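**From the Wisalside Robotics Club – what the kit-packing team has been up to**

If you have come past the back room lately at around four in the afternoon and wondered why it has gone so quiet in there, it's the kit-packing team, and they are concentrating very hard. I promised a proper write-up back in August and I'm sorry it has taken me this long (the bake sale got in the way, and then the other bake sale), but there is so much to tell you now that I'm almost glad I waited!

The idea is simple enough to say. The students want two robot arms, working side by side, to put together a small parts kit: one motor, one round circuit board, one wire harness, all laid together in a steel tray, ready for somebody to pick up and build with. A person can do it in the time it takes to yawn. Getting a pair of arms to do it is a whole other matter, and the team has spent most of this term finding out why. The boards were the first thing they tackled, because they are nice and flat and they hold their shape, and everyone felt they had earned something easy after the Leltix contest. 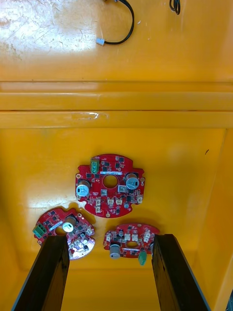
Sylvie Kennedy wrote in to ask whether the boards wouldn't be better off standing in a rack, like toast, so that the gripper always knows where the edge is. She says her own group tried loose parts for a month and went back to racks with great relief.

It's a fair point, Sylvie, and the team did talk it over at some length. They decided to stay with loose parts in open trays, mostly out of stubbornness, I think, but also because the Pacheco Challenge rules give extra credit for parts that aren't lined up beforehand. The rules also say 12 kits in 90 minutes, with the judges free to stir the trays between rounds, and a rack would have them starting over on half of their practice.

So loose it is. Every part has its own tray, with the motors and the boards over on the left and the harnesses on the right, and the finished kit goes in the middle. The left arm looks after its side and the right arm looks after the other, and there was a long and rather heated discussion about who gives way if both of them want to be over the middle at once. 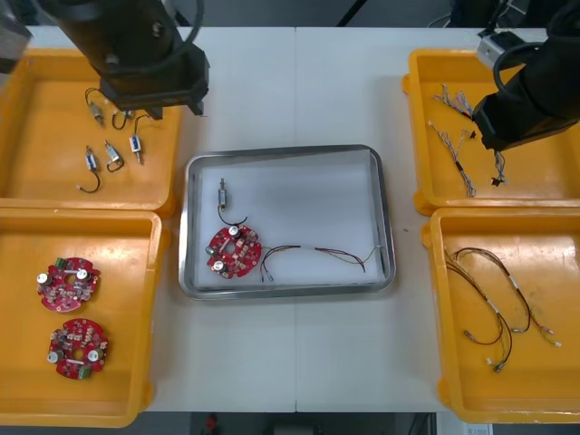 For now the left arm has right of way, and the right arm waits its turn, which costs them a little time on every kit but has made for much calmer afternoons. The younger students have been keeping the practice log, and I can't praise them enough for it. It stands at 2371 tries as I write, each one written down with a note on what was picked, which arm picked it and how it went. They are very strict about it. I tried to wave one through the other day as "nearly" and was told, kindly, that there is no column for nearly.

Now, the harnesses. Oh dear, the harnesses! A motor stays where you leave it, but wires spring and slide and hook themselves over each other, and when you lift one you may very well find you've lifted its neighbor too. The students' latest plan is to take hold close to the tape, where the wires are gathered together, and then go up slowly.

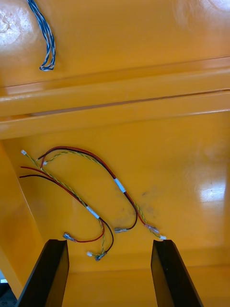
*Two harnesses, one tangle.*

Going slowly helps, they tell me, and so does a little wiggle on the way up, though the wiggle is still being argued over. Half the team would like to drop it and spend the time on a better first grab. I have been asked to stay out of it and I'm doing my best.

The other big change is that the software has been moved over to Zutia, the students' own program for planning the arms' moves, named after a password that they have since had to change. It lets them set up a whole run and then tweak one step without touching the others, so a pair of students can work on the right arm's harness pick while another pair thinks about the boards. 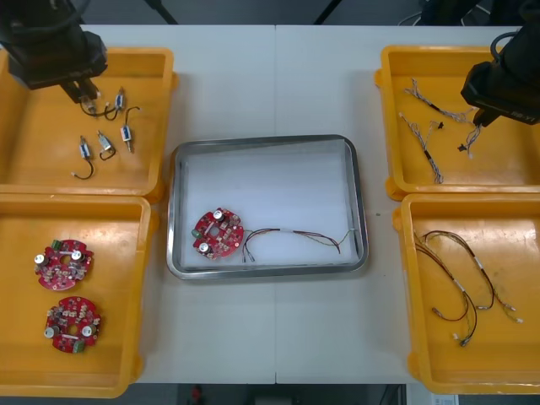
They would like to get through a full set of kits without a pause before the winter break, and after that they'll start letting visitors stir the trays, so please come by and be as unkind to those wires as you like. We're also $400 short of the Pacheco entry fee and the van, and the jar is on the shelf by the door. Parents who can drive – or who own a really big cooler – should put their names on the sheet next to it.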